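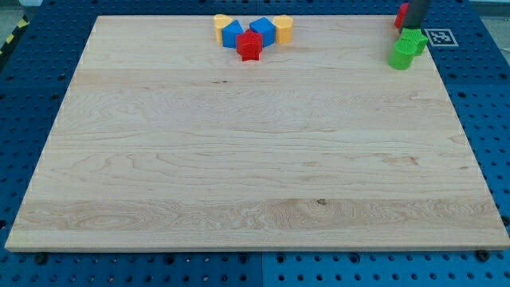 Grayling on the Sterkby: leaders and drift
Speaker notes, club evening, 30 minutes plus questions

Opening
Scope is late-season grayling on the middle beats, from Rivanmont down to the road bridge. No trout tonight. Skip the river history if we start late.

Slide 2 — where they hold
Grayling sit on the bottom and rise almost vertically. The rise form is downstream of the lie, so cast further up than looks right. Point out the gravel tongue below Toivonen weir on the map. Depth there at normal level is 5 feet.

Slide 3 — leader
Tapered to 5X, then a long tippet. Short tippets drag on this river because the surface current is faster than the flow beneath it. Pass round the two made-up leaders. Mention knots only if asked.

Slide 4 — drift
Mend once, early, before the fly reaches the fish. A second mend usually moves the fly. On the Kudero beat the far seam is slower than the near one, so the mend goes downstream. People get this wrong — draw it on the flip chart.

Slide 5 — the diary figures
My own returns for October and November. 40 fish, 21 of them on nymphs, the rest on small dries between noon and three. One rod, one season, so don't lean on it. Water was low for most of it.

Slide 6 — nymph weight
Start light. If the fly never touches bottom, add weight before changing pattern. Tungsten beads sink faster for their size than brass. Two flies on the dropper rig, heavier one on the point.

Slide 7 — handling
Barbless hooks. Hold the fish facing upstream until it kicks. Grayling take longer than trout to right themselves after a long fight.

Questions
Likely ones: wading below the weir (not above knee height on the gauge), and whether the bottom beat opens in December. Check the permit sheet before answering the second.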